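6.3 Arranging and Storing Soft Goods 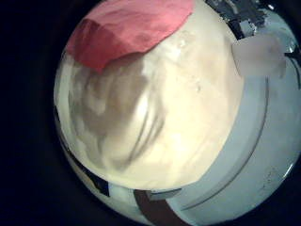

Fig. 13. Cream-colored soft mass with pink-red piece laid over the upper part, close view.

This section covers the handling of cloths, covers, and other limp pieces with the Ostetex home textile set. It applies to pieces that are stored together in one place with no stiff insert. For filled pillows, see section 6.4. For the Wieser wall rail, see section 7.

Light and dark pieces may be stored together only if both have been washed at least once. In Fig. 13 the smaller pink-red piece follows the rounded shape under it and has only slight wrinkles. The larger cream surface has deep folds toward the left and center and is smoother toward the right.

6.3.1 Before you start

Clear a flat surface at least as wide as the largest piece when folded in half. Wash and dry your hands. Remove rings and watches with raised edges.

Check the care label on each piece. Pieces marked U (Uda weave) are not preshrunk and must be stored apart from the others until after the first wash. Pieces with no label are treated as type U.

CAUTION: Do not store damp textiles. Moisture held in a fold can cause odor and permanent marks within a short time.

6.3.2 Checking for moisture

1. Lay the piece on the flat surface with the outer side up.
2. Look across the surface toward a lamp or window. Small glossy spots or droplets can indicate moisture.
3. Press a dry paper towel against each spot and hold for 20 seconds.
4. If the towel picks up moisture, hang the piece and repeat from step 1 when it is dry.
5. If the towel stays dry, check the spot for residue from detergent or softener. Wipe with a clean white cloth.
6. Turn the piece over and check the other side.

NOTE: Glossy spots are easiest to find on pale pieces in bright light. On strongly colored pieces, check by touch along the seams and corners.

6.3.3 Placing the large piece

1. Shake the piece out once.
2. Fold it loosely in half. Do not press the fold line.
3. Lower it into place with both hands, open edge facing you.
4. Push the extra material to one side so that the other side stays smooth.
5. Open any tight creases with the flat of your hand. Rounded folds may remain.

Sharp creases that have been under load for a season usually need steam to remove. Rounded folds fall out when the piece is hung overnight.

The fill line is reached when the material stands level with the rim. Do not compress the material to make room for more. If the Odville cover no longer closes without force, remove one piece.

6.3.4 Placing the small piece

1. Hold the small piece by two corners.
2. Lay it over the top of the large piece, starting at the back.
3. Let it settle under its own weight. It should conform to the shape below.
4. Smooth out folds thicker than a finger.

The edge of the small piece does not need to be straight. Do not trim an uneven edge. Cutting releases the weave, and the edge will continue to fray.

CAUTION: Red and pink pieces can transfer color to pale fabric when damp. Wash them separately for the first two washes at no more than 40 °C. After that, test with a damp white cloth before storing them in contact with cream or white pieces.

6.3.5 Interval checks

Textiles in daily use do not need a separate check. For seasonal storage, open the cover once a month and repeat the moisture check in 6.3.2. In rooms with high humidity, such as a laundry room or an unheated basement, check every two weeks.

Refold large pieces in April and again at the end of the warm season. Place the new fold away from the old one. Pieces in this set can be kept in storage for up to 41 weeks before they need to be aired.

6.3.6 Problems and remedies

Color marks on a pale piece
Rinse at once in cold water. Do not tumble dry. Heat sets the color.

Deep creases that do not relax
Hang overnight. If creases remain, steam from the inner side. Do not place an iron directly on Uda weave.

Stale odor
Air the piece outdoors in shade, then wash. Wipe out the storage place and leave it open until fully dry before refilling.

Small piece slides off
The large piece is piled too high in the middle. Remove both pieces and repeat 6.3.3, spreading the material more evenly.

Continue with section 6.4, Filled Pillows.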